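Moya arm kit review: a weekend build that took over my spare room

I've wanted a robot arm at home for years, and the Moya kit is the first one that made me think I could build it and still have a table left at the end. It's a desktop arm with a two-finger gripper, plus a simulator so you can try your routines on screen before letting them anywhere near your crockery. I've had it since October, so this isn't a first-impressions piece.

What's in the box

There were 13 bags of parts, all labelled, and a printed booklet that you'll keep going back to. The screws are sorted by joint (thank you, whoever decided that!) and the motors come with their cables already fitted. You supply two screwdrivers and a decent clamp.

Putting it together

I built mine over two weekends in the kitchen with Pavithra Varma, who lives downstairs and has far steadier hands than I do. The base and shoulder went together in an afternoon. The wrist was the fiddly bit — the cables have to run down the side without pinching, and we took it apart twice before it would turn freely. If you're starting on yours now, leave the cable clips loose until the gripper is on. The booklet has those steps the other way round.

Once it was up I was properly delighted. It moves smoothly, it's quieter than my fridge, and the calibration walks you through each joint at a sensible pace.

The simulator

I thought I'd ignore this part and I've ended up using it more than the arm itself. You get a rendered table, you fill it with things from the object library, and you drive the gripper around with the keyboard or a script. The library is a joy, full of odd household stuff, and I can lose a whole evening just setting out a table.

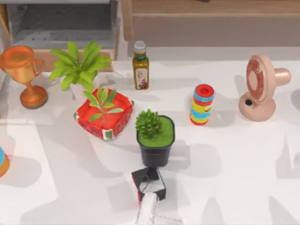
Practising on awkward shapes

My favourite test is a trophy cup with two curved handles, because there are so many wrong ways to approach it. Spiky plants are good too, and so is a pink desk fan. I wrote my first full pick-and-place script this way and ran it 34 times before trying anything similar on the real arm with a plastic beaker. The beaker survived!

A few grumbles. The shadows are lovely but they slow my old laptop to a crawl, and I'd like a simple switch to turn them off. Saving a layout takes more clicks than it should. And the search box in the library only finds things if you guess the exact name.

Would I buy it again?

Yes, and I'd do it sooner. Anselmo Sotomayor at our shared workshop in Ditbridge has a Primach arm, which is stronger and will lift things mine won't look at, but it's a big heavy beast and he can't put it away in a cupboard. For a flat, the Moya suits me much better. My next job is a longer cable for the power supply, and then I'm going to see if I can get it to water the basil.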